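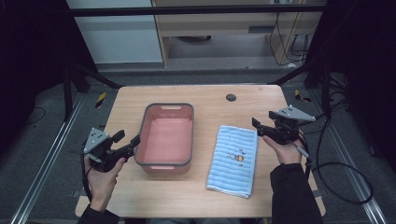
March 17, 2018 – Tendham tapes, transfer and clean-up

Carrying on with the Skilunel reels. The plan was to get the second single and its B-side off tape and into the session at full resolution, then compare against the seven-inch that Ilango Thomas lent us.

Machine set-up

Warmed up the two-track for an hour. Cleaned heads, guides and the capstan with isopropyl, then demagnetised. Ran the test tape. Left channel was 2 dB down at the top end, so azimuth first, then replay EQ. After that both channels sat level apart from a small bump in the bass, which I left alone. It was there last time too and I think it belongs to the machine.

Reel A

Box says "Skilunel – single mixes – Jurkstead" in blue biro, with a track list that doesn't match what is on the tape. The list gives four titles. The tape has five items:

1. Single, vocal up
2. Single, vocal down
3. B-side, one mix only
4. Instrumental of the single, starts late, first bar missing
5. Count-in and a false start, then nothing

Leader tape between 1 and 2 had dried out and the splice let go on the first wind. Remade it. No music lost. The splice between 3 and 4 looked just as bad so I remade that before playing.

Item 1 is the one on the record, I'm fairly sure. The tambourine in the second chorus comes in a beat early on both, and the fade starts on the same word. Item 2 has a longer fade by 5 seconds and you can hear somebody say something at the end of it. Couldn't make out what, even with the level pushed up.

Speed

The seven-inch plays sharp against the tape, almost a quarter tone. Checked our turntable with the strobe disc and it is fine. Checked the two-track with the tone on the test tape and that is fine as well. So either the single was sped up at the cut, or the tape machine at Jurkstead was running fast when the mix was printed. The mains hum on the tape should settle it. Need to look at the hum under the quiet bit of the B-side, where there is only the organ. Not done yet.

Until we know, transfers stay at the speed they came off. No varispeed in the archive files. If Cinzia wants one at single speed for the reissue, that gets made as a separate file with "-spd" on the end of the name.

Dropouts

Two on item 1, both left channel. The first is in the intro and short. The second falls on the word before the middle eight and you do notice it. Tried patching from item 2, as the backing is the same take. It lines up for a bar or so and then drifts, as you would expect with two passes of the tape. A short crossfade of under half a bar does the job. Saved as a working copy only. The raw transfer is untouched.

Item 3 is clean all through. Best sounding thing on the reel.

Chart cuttings

Cinzia Marras went through the folder of cuttings that came with the tapes. One clipping has the single at number 31, and the sleeve note for the old Overgaard compilation says it stopped just outside the top forty. Both can't be right. The clipping has no paper name or date on it, so it may be a regional chart or a radio one. She will write to the man who did the Overgaard notes and ask where his figure came from. Leave chart positions out of the draft booklet for now.

She also found the catalogue number for the withdrawn pressing. It ends in 252, which agrees with the label on Ilango's copy. I had it down wrong in the sheet and have changed it.

To do

Hum check on item 3, see above.
Reel B. The box smells of vinegar, so keep it away from the others and play it once only.
Ask Ilango if his B-side label gives a writing credit. The tape box gives two names and the booklet draft has one.
New leader tape, we are down to the last bit of the roll.
Back up today's session to the second drive before anyone opens it.
Return the seven-inch. He needs it by July for the record fair but would like it sooner.

Raw transfers are in Tendham / Skilunel / reel A. Notes on levels are in the text file beside them.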